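Search datasets Search Clear

Datasets > Household > Food Records > Marar Kitchen Diary

# Marar Kitchen Diary: Data Card

## Summary

The Marar Kitchen Diary is a collection of 3,021 written entries on what households bought, ate and threw away over the course of one February. It is maintained by the Skelta office and distributed in plain text and CSV. Entries were written by the households themselves and are kept in their original wording, apart from the removal of names and street addresses.

Version date: 16 August 2026

## Contents

- `entries.csv`: one row per diary entry
- `households.csv`: household size, type of dwelling, distance to the nearest shop
- `codes.txt`: food group codes and their meanings
- `changes.txt`: corrections made after first release

## Collection

Households were recruited in two towns, Marar and Sulov, with 200 in each. Every household received a paper diary and a short guide on how to fill it in. One adult was asked to write an entry whenever food was brought into the home or thrown away. Diaries were returned by mail and typed up at Skelta. Where handwriting could not be read, the field contains the word `unclear`.

## Food Groups

Each item is assigned to one of 7 groups. Fresh fruit is coded separately from fruit drinks, and a carton of juice is therefore never counted toward fruit. Avocado is coded as fruit in this release. Drinks sold in cans are coded by content, with the container recorded in the field `pack`.
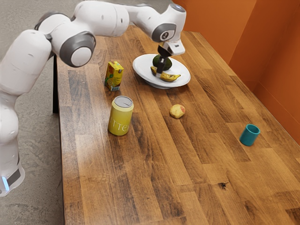 Bjartur Kvaran has objected that the avocado rule makes little sense for anyone studying meals, as most of the diaries mention it on bread or in salads, and has asked that the code be moved to vegetables or at least flagged. The request is under review. Until a decision is made, users who prefer the other reading may filter on the `item` field and recode the rows themselves.

## Known Limitations

Snacks eaten away from home are not covered. Weights are given only where the package stated them. Entries from Sulov are shorter on average and name fewer brands. The collection describes a single winter month and should not be used to estimate yearly spending.

## Use and Citation

The data may be used for teaching and research. Commercial use requires written permission from Skelta. Please cite the collection by title and version date. The companion tool Flosusico, which reads the files and prints totals by food group, is released separately under its own terms.

Corrections should be sent with the entry number and the field concerned.

This site uses cookies to remember your search settings. Accept Decline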